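How to log an afternoon of plane spotting

You don't need much gear to start. A notebook, a pen that works in the cold and a pair of 8x42 binoculars will do. What takes practice is writing things down so they still make sense when you get home.

Before you go

Check which runway is in use. Planes land into the wind, so a westerly means arrivals come over the eastern fence. At Sturnoston that puts you on the Pritov Road side, where there's gravel parking and a clear view of the last stretch of the approach. If the wind is from the east, go to the lookout at Rashti instead and allow an extra half hour for the drive.

Rule up your page the night before. I use five columns: time, registration, type, operator and runway. Leave a wide margin for remarks such as a new colour scheme or a go-around.

At the fence

Write the time first, then the registration. The type can wait. Registrations are on the rear fuselage of most airliners and under the wing of many light aircraft, and you only get a few seconds to read them.

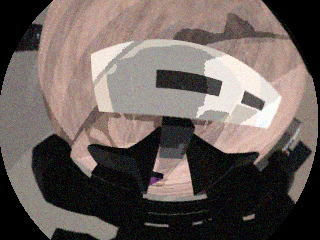 If you miss a letter, put a dash in its place and move on. Don't guess. You can often fill the gap later from the airport's arrivals list, provided your time is right to within a couple of minutes.

Stay on the public side of the fence, keep gates clear and leave the ladder at home unless the airport allows them.

Back home

Copy the page out the same evening. I keep mine in Usine, which sorts by registration and flags any plane I've already seen. A spreadsheet does the same job if you set up a filter on the second column.

Mark first sightings with an asterisk. My log stands at 3,808 entries, and 217 of last year's were new to me. February was the best month, with 287 movements logged over 2 long afternoons and a few short ones.

Keep the paper notebooks as well. I've had to go back to mine more than once to fix a typing error.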